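# Rakura Tandem Inflatable Kayak: Day Rental on the Su River

If you've been looking at the Su from the bridge and thinking that you'd like to be down there on the water, without a big group and without somebody else picking the pace, then the Rakura is probably the boat you want. It's the tandem inflatable we put most of our guests in, and we've grown very fond of it over the seasons. It goes where a hard-shell goes on this river, it forgives a crooked line through the riffles, and it has a seat you can sit in all day (we've tried plenty that you can't!).

The boat is made by Colosex and rented by us, Rellura River Outfitters, from the landing at the bottom of Mill Road. You can take it for a half day or a full day, and every rental comes with the paddles, the life jackets and the ride back.

## The boat

The Rakura has two big side tubes and a drop-stitch floor, the kind that pumps up hard and flat so that you feel as if you're sitting on a board and your heels don't sink. Both seats slide forward and back on straps. Tall paddlers usually want the rear one as far back as it will go, and if you're bringing a small child along, there's space between the seats for a third cushion, which you can borrow at the desk.

- **Seats:** two adults, or two adults and one child
- **Weight, empty:** 51 pounds
- **Tube ends:** raised at bow and stern to keep the splash out
- **Floor:** self-bailing, with drain plugs you can close on flat water
- **Skeg:** removable, and we take it off when the river is low
- **Storage:** bungee netting behind the rear seat and a mesh pouch up front
- **Colors:** green or orange, whichever is dry that morning

The self-bailing floor deserves a word, as we get asked about it nearly every day. Water comes in over the side in the faster stretches and goes out again through holes along the floor. You will have a wet seat. Most people stop noticing by the first gravel bar, but if you know you're someone who minds, ask us to close the plugs and we'll send you down the slower channel.

## Where you'll paddle

The standard trip runs roughly 5 miles, from our upper put-in at the old ferry ramp to the landing where you parked. We drive you up, you paddle down, and your car is waiting for you with your dry shoes in it. People who keep moving are back in a couple of hours. People who stop to swim, look at herons and lie on warm rocks take most of the day, and those tend to be the ones who come back the next summer.

The first stretch is wide and easy, with cottonwoods on both sides, and it's a good place to work out who is steering. (The person in back is steering. Please settle this before the bend.) After the bend the valley closes in and there are three short riffles, none of them hard at normal levels, with a calm pool after each one where you can catch your breath and collect whatever hat has gone overboard. The last part slows right down again. In October the leaves come off the hills and float along beside you, and it can be so quiet that you hear the shuttle van up on the road long before you see the landing.

## What's included

Your rental covers the following for everyone in the boat:

- a fitted life jacket, infant sizes included if you tell us ahead
- a two-piece paddle each, and one spare strapped to the floor
- a dry bag with a 22-liter capacity and a clip for the netting
- a river map printed on waterproof paper
- the shuttle to the upper put-in
- a short lesson on the beach before you go

Lunch is extra on the half day and included with the full day. You can have it packed in a small cooler to take along, or sit down to it at our long table in the landing house when you get off the water, and we'd gently steer first-timers toward the second choice. You'll be hungrier than you expect, the soup is homemade, and you can leave your dishes right where they are when you're done and go stretch out on the lawn. 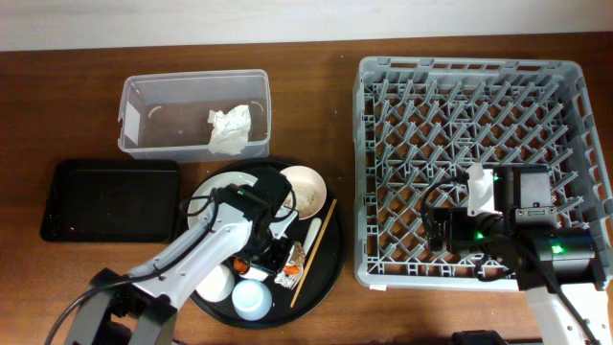 ## Who can take one out

You don't need any kayaking experience. You do need to be comfortable in water over your head, and everyone on board wears a life jacket from the moment you leave the beach until you're standing on ours. The younger of our two age limits is four, for the middle cushion, and paddlers in the front seat should be ten or older. At least one adult in every boat, please.

Dogs are welcome if they're calm and their nails are trimmed. We have a few dog life jackets in a bin by the door, in a range of sizes and states of chewing.

## River levels and weather

We check the gauge first thing and again at noon. Rentals go out when the Su is running below 1,000 cubic feet per second. Above that the riffles join up into one long fast stretch that we don't think is any fun for a first trip, so we close the upper put-in and offer you the lake-like section below the landing, or another date, or your money back. The choice is yours and you don't have to decide on the spot. Rain by itself doesn't cancel anything, and a soft gray drizzle is a lovely time to be out there, but thunder does.

## What to bring

Wear something you don't mind getting wet and shoes that stay on your feet. Old sneakers are perfect and flip-flops will be in the next county by lunchtime. Bring sunscreen, a hat with a strap, plenty of water and a full change of clothes for the car. Please leave your keys with us at the desk, where there's a numbered hook for every boat. We can't fish for them, and we've had to tell a good many nice people so.

Phones are fine in the dry bag. Coverage disappears after the first bend and comes back just above the landing.

## Booking and pickup

Reserve online or call the landing house in the morning, before the first shuttle goes up. We hold your boat for half an hour past your time, longer if you let us know you're stuck behind a hay truck. Boats need to be back on the beach by 5 p.m. in summer, a little earlier once the days draw in, and you can just pull yours up onto the grass and leave it. We'll rinse it, dry it and put it away.

If you fall for the Rakura and want one at home, ask at the desk. We sell off part of our fleet at the end of each season, patched where needed and with the pump thrown in.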